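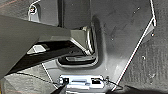 The Muko rolling shelf is an open wire unit for playrooms, waiting areas, break rooms and any other place where things pile up and need to stay in reach. The posts and shelves are steel wire and tube with no side panels, no back and no doors. Compare it with a grey molded plastic panel with a recessed pocket, which picks up scuffs and light specks across the flat parts and has corners inside the pocket to clean out. With open wire shelves you wipe down the wires and the rim, and most of the dust falls through to the floor where you can sweep or vacuum it.

Muko Rolling Wire Shelf
Sold by Zosley
Item no. 459
Finish: black posts, shelves in black or chrome
Width: 40 inches
Load per shelf: 85 pounds, spread evenly
Casters: 3 inches, swivel
Assembly: needed, no tools for the shelves, wrench supplied for the casters

What comes in the carton

Posts, shelves, plastic shelf clips, casters, a small wrench and a printed instruction sheet. The clips are packed in a bag taped to the underside of the top shelf. Please look there before you write to us about missing parts. Liners, baskets and side rails are sold separately.

Setting the shelf heights

Each post has grooves along its length. Snap a pair of clips around the post at the groove you want, wide end down, and slide the shelf collar over them until it sits tight. All the corners of one shelf must be on the same groove number or the shelf will rock. Start from the bottom shelf and work up. Once a shelf is on, tap each corner down with a rubber mallet or the side of your fist.

To move a shelf later, tap it from below to free the collars. Take everything off it first. Shelves can be mixed, so a chrome shelf can go on top of black ones if that is what you have.

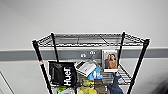 Page last changed: 12/06/2025

If the wall behind the unit has outlets in it, set the shelves so that none of them sits level with the outlets. With no back panel you can reach a plug through the unit, but a shelf rim right in front of it makes that awkward. Where the wall has a bumper strip, push the unit up to the strip and leave it there. The posts will touch the strip before they touch the paint.

The top shelf can be left clear or used for light things. We suggest keeping it light in any room where children are about. Heavy boxes and full tote bags belong lower down.

Using it for toys

Most of the questions we get about the Muko are from people who want it for soft toys and games. It works well for both, with a few things to know.

Plush toys can be piled straight on the wire. They will not slip through. If the pile is high, put the long floppy ones in first and the small ones in front, where they can be picked up without pulling the rest down. Boxed games and puzzles can stand on end, but a single thin box will lean over unless it has something next to it. Small parts such as blocks, marbles and game pieces will drop between the wires and need a basket or a liner. 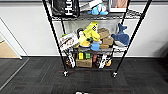
Cloth can be hung behind a shelf if you want to keep toys from being pushed out at the back. Clip it to the rear rim of the shelf above and let it hang. Keep the lower edge clear of the casters or it will wind around them when the unit is rolled.

Anything in a frame should lie flat or be tied to the wire before you move the unit. The same goes for anything tall and narrow.

Moving it

The casters roll on hard floors and on carpet tile. On deep carpet the unit is harder to start, so take some of the weight off first. Push from the posts at about waist height and not from the top shelf. Two people should move a fully loaded unit. The casters do not have brakes. A braked set is available on request, same stem, and can be swapped in with the wrench from the carton.

Liners and baskets

The Peeters liner is a clear sheet cut to the size of the shelf. It lies on the wires inside the raised rim and can be lifted out and washed in the sink. It bends a little when new and flattens out under a light load. We do not recommend cutting it with scissors; use a sharp knife and a straight edge.

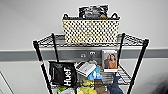 Baskets with handles are the easiest kind to use on wire. You can lift one off with everything in it, carry it to a table and put it back. Measure the gap to the next shelf up with the handles standing, and leave enough room for your hands. For snacks, choose a basket deep enough that the bags stand up and can be found without digging. The Jinlow range has several that fit the Muko side by side, and the sizes are on the Jinlow page.

Care

Wipe with a damp cloth and dry it. Do not use scouring pads on the chrome. If a black post gets scratched, a dab of touch-up paint will cover it. Check the caster stems for tightness after the first few weeks and then now and again. The unit is for indoor use only.

Spare clips, posts and casters

All parts are sold one by one. Give item number 459 and say which part you need, and whether the shelf is black or chrome. Orders for spare parts are handled by Hiwot Negussie at the Zosley parts desk. Posts from units bought before last October have a different thread at the foot, so include your order number if you are asking for posts or casters.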